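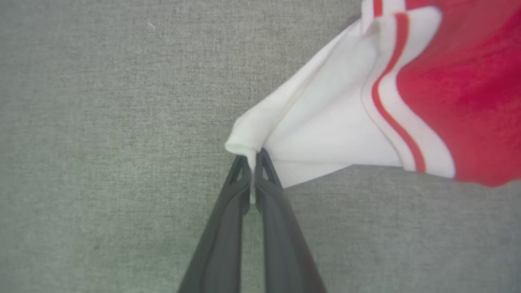 Two-fingered gripper, dark grey fingers.

Film Studies: Festivals and Release
Notes for week 4, Bok-nam Seok

Premiere, screening, release

A film can have more than one premiere. The world premiere is the first public showing anywhere. After that come the international premiere (first outside the home country) and the national ones. Programmers care about the labels, and a film that has already played a rival festival may be turned down.

Our case is Jistum, a low-budget thriller. It opened at the Zulladthorpe festival in November and was shown twice there. The first showing was in the main house, which seats 1,442. The second was in a 19-seat room used for press.

Sales agents

Van den Broek handled sales outside the home market. An agent takes a commission and also recovers costs (posters, travel, subtitles) before the producer is paid. Read the cost clause in the sample contract before the tutorial and note whether it has a cap. 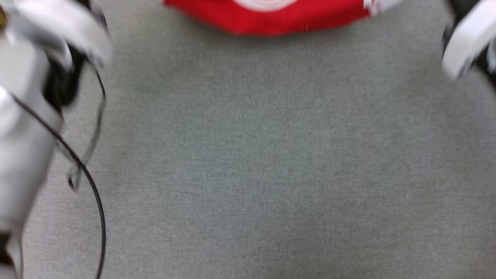

Clulenau bought the cinema rights for one territory only. Streaming rights were held back and sold later, under a separate deal. Keep the two apart in your essay. Many students lump them together as "distribution" and lose marks for it.

For next week
Read chapter 3 and write one page on how a festival slot can change the price of a film. Bring a printed copy.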